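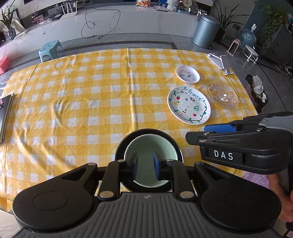
Després Kitchen Notes
Home cook and recipe tester, Starano

Setting the table tonight with the yellow and white checkered cloth. It's the shiny wipe-down kind. I have linen ones too, and they stay in the drawer most of the year.

The crease down the middle is from storage. I fold it in half and then forget about it for months. Last July I rolled one around a cardboard tube and it came out of the closet flat. I should do that with all of them.

If yours has a stubborn fold, lay it out the night before. A warm towel over the crease helps. Don't put an iron on it. I lost a blue one that way.

The pale green bowl goes inside the bigger black one. I stack them like that to save space, and the green against the black looks nice with the yellow cloth.

The white plate with the decoration is one I use every day. The pattern looks drawn by hand, so no two places on it match up exactly. I like that in a plate.

I bought most of my tableware at the Dulermont flea market, 2 dollars a piece. Nothing matches. I stopped looking for full sets when we moved to the smaller place.

Someone asked how I clean the cloth. Dish soap, warm water, soft sponge, then a dry towel. Tomato sauce needs to come off right away or it leaves an orange shadow.

Tonight is bean soup for the green bowl and bread for the plate. The soup uses 700 grams of cooked beans, one onion, two carrots and whatever herbs are left. Recipe goes up tomorrow morning.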